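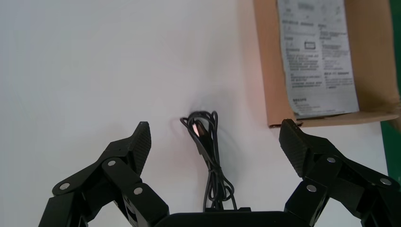
Die Mannschaft habe in der Vorbereitung vor allem an der Abstimmung zwischen Abwehr und Mittelfeld gearbeitet, erklärte Mariama Mensah zum Abschluss des Trainingslagers in Rudedum. Die Laufwege stimmten, die Chancenverwertung sei weiterhin zu verbessern.

Der SV Skustia bestreitet die Hinrunde der Regionalliga mit einem Kader von 19 Feldspielerinnen und zwei Torhüterinnen. Der Kader ist damit für die Hinrunde vollständig. Weitere Zugänge sind bis zur Winterpause nicht vorgesehen.

Die Vorbereitung umfasste Testspiele gegen Stockdale und Skelley. Die Partie gegen Stockdale endete 2:2, gegen Skelley unterlag Skustia mit 0:1. In beiden Begegnungen wurde in der ersten Halbzeit ein 4-4-2 mit flacher Mittelfeldkette erprobt, nach der Pause ein 4-2-3-1. Die Entscheidung über die Grundordnung trifft das Trainerteam vor dem ersten Pflichtspiel.

Nach Angaben von Vinh Cao wird die Belastungssteuerung gegenüber der Vorsaison angepasst. Das Athletiktraining findet künftig getrennt vom Mannschaftstraining statt und beginnt jeweils um 16.30 Uhr. Spielerinnen, die nach einer Verletzung zurückkehren, absolvieren zunächst ein individuelles Programm und steigen stufenweise in den Übungsbetrieb ein. »Wir hatten im Frühjahr zu viele muskuläre Ausfälle. Die Umfänge werden deshalb einzeln festgelegt«, so Cao.

Die Heimspiele werden weiterhin im Stadion in Rudedum ausgetragen. Die Anlage ist für 3.000 Besucher zugelassen. In der abgelaufenen Saison lag der Zuschauerschnitt bei 1.422. Die Eintrittspreise bleiben unverändert, Dauerkarten behalten auch bei Nachholspielen ihre Gültigkeit. Der Vorverkauf beginnt im Juli über die Geschäftsstelle.

Die Stadiontore öffnen an Spieltagen 90 Minuten vor dem Anpfiff. Gästefans nutzen den Zugang an der Nordseite. Die Tageskasse befindet sich am Haupteingang.

Akkreditierungsanträge von Medienvertretern sind schriftlich an die Pressestelle des SV Skustia zu richten. Anträge, die am Spieltag eingehen, können nicht mehr bearbeitet werden.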